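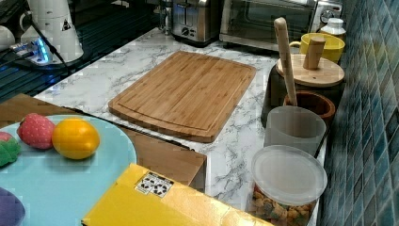 A bamboo board with a groove around its edge.

Recipes should be honest about time

I cook most evenings, and I have stopped believing the line at the top of the recipe that says how long it takes. Last November I made a lentil stew that promised 30 minutes. It was on the table after 79.

The writer had started the clock with the onions peeled and chopped, the carrots diced, the spices measured and the stock hot. All of that sits in the ingredients list, where it costs nothing. "Two onions, finely sliced" is a job, and it belongs in the method.

Edileuza Arruda, who taught the evening class I went to, wrote her handouts the other way. The first line was always "Fill the kettle" and the second told you which knife to get out. Her times were long and they were right. People in the class grumbled that her soup took an hour, then went home and made it in an hour.

Publishers say readers skip anything over half an hour. Perhaps they do. But a reader who is caught out twice stops trusting the book, and mine has been on the shelf since spring. I would sooner be told 80 minutes at six o'clock than find out at seven, with hungry children in the doorway.

Print the real number and let us choose.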